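第三章 安装与首次整理

本章适用于 Relska 壁挂式钥匙柜（86 位，带机械密码锁）。如果您买的是台式款，请翻到第四章，那一章短得多，您可以顺便嘲笑一下买壁挂款的人。

3.1 开箱

1. 把纸箱平放在地上，箭头朝上的一面朝上。
2. 沿胶带划开。刀片不要伸进去太深，柜门的漆面就在泡沫下面，薄薄一层，脾气很大。
3. 取出柜体、附件袋、号码标签册、应急钥匙。
4. 应急钥匙共 2 把，装在小信封里，用胶带贴在柜体背面。请现在就撕下来。等柜子上了墙，再想起背面有个信封，您就得把柜子拆下来一次。我们的客服电话里，这类故事占了相当的比例。

注意：应急钥匙不要放进钥匙柜。请把这句话再读一遍。

附件袋内应有：膨胀螺栓一组、垫片一组、密码重置针一根、防撞胶粒若干、空白标签若干。螺栓包里偶尔会多出一颗，属于正常现象，不必写信来问它该拧在哪里。少一颗则不正常，请联系购买处补寄。

3.2 选择位置

1. 选一面实心墙。用指关节敲一敲，声音发空的墙请另行使用空心墙专用螺栓（不随附）。
2. 柜体左右两侧安装孔的间距为 70 厘米，请先在墙上比一比，再决定要不要和灯的开关做邻居。
3. 柜门向左开启，左侧需要留出一扇门的余地。
4. 避开浴室外墙、暖气片上方，以及大门打开时门把手会撞到的地方。
5. 柜体下沿的高度以家里或店里最矮的使用者看得清最上面一排号码为准。让个子最高的那位来定高度，通常会引发后续讨论。

小心：钻孔之前请确认墙内没有电线和水管。插座正上方和正下方的墙面尤其可疑。

3.3 上墙

1. 用水平尺和铅笔画出安装线。手机里的水平仪也可以，前提是手机壳背面是平的。
2. 标出钻孔点，钻孔，清掉孔里的灰。
3. 敲入膨胀管，直到管口与墙面齐平。
4. 请另一个人扶住柜体，您来拧螺栓。一个人也能完成这一步，但您会用到额头。
5. 先拧上面一排，不要拧死。退后看一眼是否水平，再拧下面一排，最后全部拧紧。
6. 打开柜门，放手。门若自行慢慢关上或慢慢打开，说明柜体略有倾斜，松开螺栓，在低的一侧加垫片。
7. 在门框内侧四角贴上防撞胶粒。

说明：水平尺说平，眼睛说不平，多半是天花板歪了。此时听谁的，由您自己决定，本手册不介入家庭内部事务。

3.4 设定密码

出厂密码印在标签册的封底。它人人都知道，请不要保留。

1. 打开柜门，用出厂密码转至开启位置，保持门开着。
2. 将重置针插入锁体背面的小孔，按住。
3. 转动拨轮，设成新密码。
4. 松开重置针，听到一声轻响即告完成。
5. 门仍开着，用新密码试锁、试开，连续两次都成功以后，再把门关上。

小心：第 5 步不可省略。省略第 5 步的人，请准备好应急钥匙；把应急钥匙也锁在里面的人，请参阅 3.8。

不建议使用门牌号、生日，以及拨轮上排成一条直线的数字。把密码写在便签上贴在柜顶，效果与不设密码相同，只是多了一道弯腰和踮脚的手续。

3.5 首次整理

这是本章最费时间的部分。柜子装好只需要一个下午，弄清楚抽屉里那些钥匙各自开什么，有的客户到现在还没有结束。

1. 把所有钥匙集中到一处。检查外套口袋、旧手提包、玄关的小碟子、厨房那个什么都有的抽屉。出租房和民宿的经营者还应检查车门储物格。
2. 找一张够大的桌子，清空一块地方，铺上白纸或白板。浅色底面上找小圆环容易一些，也免得钥匙齿划伤桌面。
3. 把已有的钥匙牌全部拆开或摊开，旧号码一律作废。不要试图把旧编号和新编号合并，许多聪明人在这里浪费过周末。
4. 按用途分堆：大门、房间、信箱、储物间、车辆、自行车锁、不明。
5. “不明”一堆通常最大，不要灰心，也不要扔。
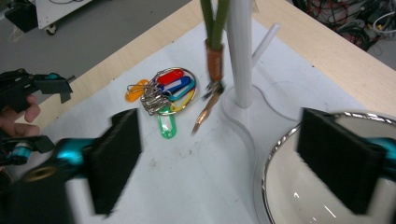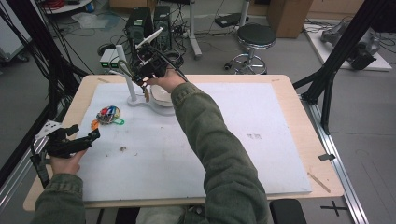
图 3-5（上）：串在银色金属环上的一束钥匙牌。图 3-6（下）：铺了白板的浅色木桌面。

6. 拿着“不明”一堆，把屋里屋外的锁逐个试过去。试出来的当场挂牌，不要揣进口袋打算回头再说。
7. 试不出来的装进信封，写上月份，比如“三月，不明”，放在柜底的托盘里。过了一年仍没有人来认领，再考虑处理。
8. 同一把锁有多把钥匙的，挑一把最新、齿形最清楚的作为母匙，专供配钥匙时使用，平时不外借。

说明：金属环太紧时，可以用订书钉起钉器的尖端撬开。指甲也行，但指甲不在保修范围之内。

3.6 编号与挂牌

1. 号码标签册分为两套，一套贴在挂钩上方，一套贴在钥匙牌上。两套号码必须相同，这一点听起来多余，却值得专门写成一句。
2. 从左上角开始，横向编号。喜欢竖向编号的用户可以竖向编，但请在柜门内侧写明，以便您的同事不至于每天早上都怀疑人生。
3. 钥匙牌上只写号码，不写地址和房间名。丢在路上的一把钥匙如果自带地址，就等于一封请柬。
4. 号码与用途的对照表另外保存，用纸抄一份，放在离柜子有一段距离的地方。
5. 每个挂钩只挂一把或一组钥匙。挂第二组时它会掉，一般是在夜里。
6. 留出最后一排作空位。将来总会有新锁。

标签请用油性笔填写，写完晾一会儿再贴透明膜。圆珠笔的字迹大约撑得过一个夏天，撑不过擦桌布。

3.7 借出与归还

单人使用者可以跳过本节，不过单人使用者往往正是最需要它的。

1. 借出时在原挂钩上挂一块借出牌，牌上写借用人姓名和时间，例如“Darius Coman，下午四点”。
2. 归还时取下借出牌，把钥匙挂回原号码。
3. 挂到旁边的空钩上不算归还。
4. 每周清点一次，对照空钩与借出牌。空着又没有牌子的钩，就是您这一周的功课。
5. 借出牌上的名字如果已经褪色，请直接给本人打电话。

在 Histisham 的一家小客栈，前台把借出牌换成了彩色衣夹，每个员工一种颜色。我们起初不太赞成，看了他们的清点记录以后改变了看法。您若想照搬，请避免给两个人分配“浅蓝”和“淡蓝”。

注意：不要用橡皮筋捆钥匙。橡皮筋老化后会粘在齿上，清理起来比买新钥匙还贵。

3.8 常见问题

柜门关不严
检查最上一排是否挂了过长的钥匙牌。带毛绒玩偶的钥匙请单独存放，柜深不是按玩偶设计的。

拨轮发涩
用干布擦拭，再喷少量石墨润滑剂。不要用食用油，菜籽油、橄榄油都不行，特级初榨的也不行。

忘记密码
使用应急钥匙打开，然后按 3.4 重新设定。

忘记密码，应急钥匙在柜内
请联系 Rastville 服务点，携带购买凭证和身份证明。开锁按次收费。工作人员受过训练，不会笑出声。

挂钩脱落
挂钩为卡入式，对准槽口向下压到底即可。反复脱落的，多半是挂了太重的东西，例如挂锁本体，或者雨伞。

标签起翘
揭下，用酒精擦净底面，干透后重贴。起翘的标签不要用手指按住了事，它会等您走开。

多出一把钥匙
清点时发现柜里的钥匙比对照表多一把，先问问家里人或同事；都不认得，就装进 3.5 第 7 步的那个信封。

3.9 日常保养

1. 柜体外部用微湿的软布擦拭，不用钢丝球和去污粉。
2. 每年检查一次墙上的螺栓，松了就拧紧。
3. 有人离职或租客搬走后，更换密码，并更新对照表。两件事请安排在同一天做。
4. 搬家时先取出全部钥匙，再拆柜体。取出的钥匙按号码顺序串在一根绳上，绳子两头打结。两头都要打。

备用标签册、借出牌和挂钩可向 Magalhães 配件目录订购，订购时请注明柜门内侧右下角的型号。型号已被标签盖住的，请轻轻揭开一角查看，再按上文“标签起翘”一条处理。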